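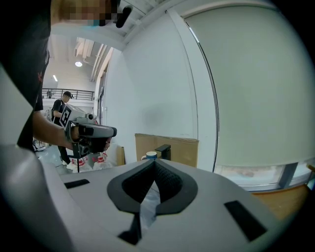 Pale translucent material, wrinkled, between the two dark pads.

Meltby Building Forum > Exterior Joinery > Repainting or replacing sash windows

ccaldeira
Good morning. I am responsible for the upkeep of a house dated 1781, with a rear wing added in 1823. Four sashes on the street side have soft lower rails. Grolel has quoted for complete replacement in hardwood. Before I reply, I would welcome members' views on whether repair is reasonable.
Regards,
Cleiton Caldeira

Lepik_joinery
Repair should be considered first. Soft lower rails can generally be cut back to sound wood and new sections spliced in. Please state whether the stiles are affected and how far the decay extends above the joint.

northgable
I must respectfully disagree. We had three sashes spliced and two required further work within four years. Scaffolding was charged on both occasions. A full replacement would have cost us less.

Lepik_joinery
That outcome usually points to paint applied over damp wood. Were the moisture readings recorded?

northgable
They were not. The contractor did not offer them.

ccaldeira
Thank you both. The stiles are sound on all but one sash. There the decay reaches almost to the glazing bar.

Flundano
Members are reminded that work on a house of this age may require consent, including a change of glass or molding profile. Please consult the local planning office before signing any quotation.

northgable
Agreed on that point. My view on splicing is unchanged.

ccaldeira
I have asked Grolel to price the two options separately, with replacement limited to the one poor sash. I expect their figures in July and will post them in this thread.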